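Skikance Dressing Room Organiser
Section 4: Setting up and using the accessory trays
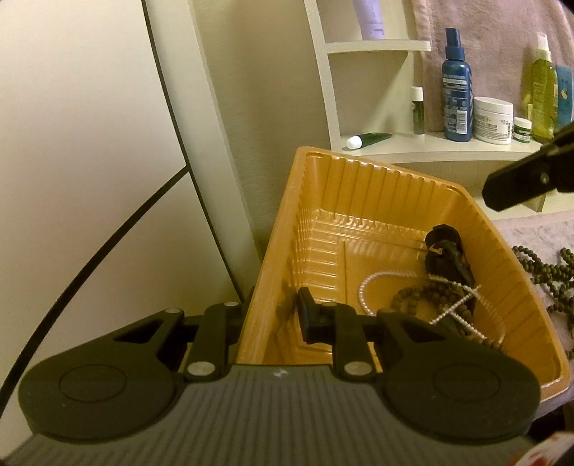
The trays hold small items that tangle or go missing in a drawer: bead strands, hair ties, slides, bracelets, thin scarves and belts. Each tray lifts out of the unit and can be carried to the mirror or the bed while you get ready.

Before you start

Check that the shelf is fixed to its uprights (Section 3) and that all four shelf clips have clicked in. Wash new trays in warm water with a little washing-up liquid and dry them with a soft cloth. Do not put them in the dishwasher.

Fitting a tray

1. Clear the shelf and wipe off any dust.
2. Hold the tray by the rim, one hand on each long side. Do not lift it by one corner when it is full.
3. Tilt the tray so that the far end is higher than the end nearest you.
4. Rest the far end on the shelf and slide the tray back until it stops.
5. Lower the near end. The rim should sit clear of the shelf above.

Note: The Hondia shelf is 50 mm shallower than the Jekov shelf, and the tray will stand out a little at the front. It is still safe to use.

Filling a tray

1. Sort the items first on a towel or a bedspread. Put aside anything broken or with a loose clasp.
2. Lay bead and pearl strands flat on the tray floor in a wide loop. Fasten the clasp if there is one. A strand may cross over itself once or twice, but do not pile it up or pull it tight.
3. Place hair accessories and bundled straps against a side wall, with any loose ends lying flat.
4. Keep metal pieces apart from beads — a small pouch or a folded handkerchief will do.
5. Leave part of the floor free so that you can pick things up without disturbing the rest.

Caution: Do not load a tray with more than 499 g. Heavy belts and buckles belong in the lower basket.

Caution: Keep beads, pins and other small parts away from young children.

Taking items out

Lift a strand from the middle of the loop with one hand and support the ends with the other. If it has caught on something, put it back down and free it on the tray floor. Shaking the tray will tighten a knot.

Cleaning

Empty the tray and wipe it with a damp cloth. Dust gathers between the ridges on the floor and is best removed with a dry, soft brush. Perfume and hairspray can leave a dull film — wipe off splashes straight away. Let the tray dry fully before you put anything back.

Spare trays and shelf clips are listed in Section 7 under Zamani fittings.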